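Progress Report: Meeting Room Water and Supplies Trial, Plendholm Building
To: Zainab Amadi, Facilities Budget
From: Habibur Dissanayake, Office Services
24 Oct 2025

You asked for a short report on where the trial stands and whether I would keep paying for it. The money is mostly spent, the rooms look better than they did, and I am not convinced the trial has shown what it was set up to show.

What we were funded to do

The grant was $3000. It was meant to cover bottled water for the meeting rooms, new tabletops where the old ones were past cleaning, and a way for people in a room to ask for more supplies without walking down to the front desk. Mwangi Sang wrote the original request in July. His case was that meetings run late when people leave to look for water, and that a stocked table would fix this. I said then that meetings run late for other reasons, and I still think so.

What has been done

The white tables are in. They wipe down easily and I have no complaint about them except that every pen mark shows. Mayu Iwasaki now has the cleaning crew go over them at the end of the day, and that has added to their round. Her view is that the extra work is small. I would like to see it written into the cleaning schedule before I agree, as the crew has been fitting it in on good will.

The water is delivered to the ground floor by Telero and carried up by whoever is on the desk. One delivery went to the wrong entrance and sat there until the afternoon. Telero apologized and has used the right door ever since. The invoices have been correct, which I did not expect after the trouble with the coffee contract.

The call buttons came from Nodard. Oluwatosin Akpan set them up and wrote the instruction card. They send a message to the desk when pressed, and the desk is supposed to answer. During lunch the desk has one person on it, so the message often waits. 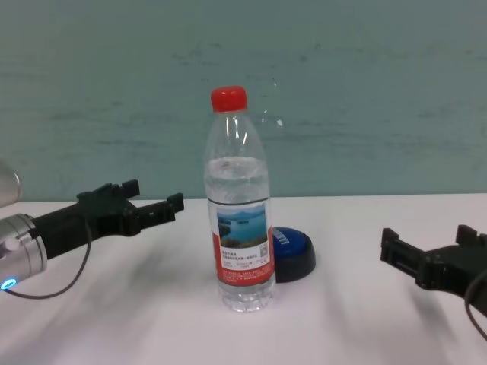
Bottled water is the part of the trial I have the most doubts about. It takes up the largest share of the money and it leaves us with the most trash. We moved to single bottles after people objected to pitchers, and the objection was that no one knew how long a pitcher had been standing there. I accept that a sealed bottle answers it. A bottle like the one with the red screw cap and the small lake picture on its label also looks tidy on a white table, and visitors have said kind things about the rooms. What I can't tell you is whether anyone drinks more water, or leaves the room less. The label has a QR code on it, and Mwangi suggested we could use codes of that kind to keep track of stock. I would want to know who does the scanning before we build anything on that idea.

We put 109 bottles out in the first stretch of the trial and got 53 back unopened. That could mean we overstocked, or that people bring their own. Mayu thinks the second, and she may be right, as the shelf by the sink is full of personal flasks. Either way, close to half of what we set out was carried back to the closet again. The half-finished ones are a separate nuisance. They can't be put out for the next group and they have to be emptied before they go in recycling, so someone ends up standing at the sink with them.

The buttons share the table with the water, and their placement still bothers me. The tops are blue and easy to find on a bare table, but a bottle set down in front of one hides a good part of it, lettering included. Oluwatosin has asked for a fixed spot on each table, near the wall side. I support this and it costs nothing.

What the feedback says

We sent a form to 50 regular room users. The replies were friendly and not much use. Most people liked the rooms. Very few mentioned water at all, and the comments that ran longer than a line were about the heating. I would be careful about quoting this form as support for the trial, since the questions asked whether people were pleased and never asked what they did differently.

Problems still open

There is no agreed rule for who clears the tables between bookings. The desk believes the last group should do it and the last group believes the desk will. The supply closet is too small for a full delivery, so part of the stock stands in the corridor. Zainab, you raised the corridor with me once already and I have no better answer yet.

What I recommend

Keep the tables and the end-of-day wipe-down. Keep the buttons, in a fixed place, until the desk has had a fair chance to answer them with two people on at lunch. Cut the water order in half now, and put a filter tap by the sink if the building will allow it. I have asked Akpan, the plumbing firm, for a price and will forward it when it comes.

I do not recommend extending the trial to the second floor on the present evidence.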